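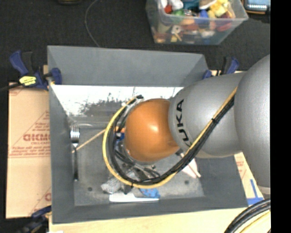
# Cleaning and re-sorting a mixed small-parts bin

Applies to: rigid gray plastic totes used for mixed small items at the Griffiths stockroom. Other rigid bins can be treated the same way if the material is known.
Last revised Feb 13, 2020 by Nerys Prothero.

A mixed bin collects grit and label residue on the floor, and the small items end up in the corners. The procedure covers emptying, washing, checking the floor and walls, and putting the contents back. Allow 20 minutes per bin, plus drying time.

## Before you start

- One empty bin of the same size or larger
- Two shallow trays
- Soft nylon brush, old toothbrush for the corners
- Dish soap and lukewarm water
- Plastic scraper
- Two lint-free cloths
- Bin card and pencil

Do not use steel wool or scouring powder. Both leave fine scratches that hold dirt, and the next cleaning takes longer. Solvent-based label removers are acceptable on the outside walls only. Test a patch near the rim first.

## 1. Empty the bin

Take the large items out first and put them in the spare bin. Pick up the small ones by hand and lay them in a tray. Do not tip the bin out. Tipping mixes grit with the contents, and thin items stick to the floor anyway.

Clear film and clear packaging are easy to miss against a worn gray floor, particularly under overhead lighting. Run a flat hand along the base of each wall once the bin looks empty. If the lights throw a glare on the floor, turn the bin a quarter turn and check again.

Anything with a sharp edge goes in the second tray.

## 2. Dry clean

Brush from the rim down, then from the walls toward the center of the floor. With sloping walls, keep the brush flat against the slope or the bristles will skip over the lower part. Collect the debris with a damp cloth. Look through it for screws and caps before throwing it out.

## 3. Wash

Add a small squirt of dish soap to 4 quarts of lukewarm water. Wash the walls first and the floor last. Use the toothbrush where the floor meets the walls. Lift label residue with the plastic scraper held nearly flat.

Rinse once with clean water and wipe down. Stand the bin on its side to drain, then leave it upright until the floor is dry to the touch. In the back room this takes around 4000 seconds on the shelf timer, which counts only in seconds.

## 4. Check the floor and walls

Scuffs and mottling are normal wear and do not need treatment. Check the following:

- **Dark spots.** Wipe with a damp cloth. If a spot stays, press it with a fingernail. A mark in the surface is cosmetic. A soft spot or a hole takes the bin out of service.
- **Cracks.** Look along the bottom edges and under the rim. Flex each wall lightly with the palm.
- **Warping.** Set the bin on a flat bench and push down on opposite corners. A bin that rocks can hold light items but should not be stacked.

Write the result on the bin card. Mawuli Asamoah keeps the cards for withdrawn bins.

## 5. Return the contents

Wipe each item before it goes back. Discard empty packaging. Items that belong to a labeled drawer go to that drawer, even if they have always been kept in the mixed bin.

Place the heaviest items flat on the floor, toward the middle. Fill in a single layer where possible, with a finger's width between items so that each one can be lifted out without moving the next. Flat or see-through items go on top or in a separate tray. Keep the corners clear.

If the contents do not fit in one layer, split them between two bins. A second layer is allowed for soft items only.

## Interval

Every 5 weeks for bins in daily use. Bins on the upper shelf are done in February, together with the stock check. Send corrections to this page to Hala Sleiman.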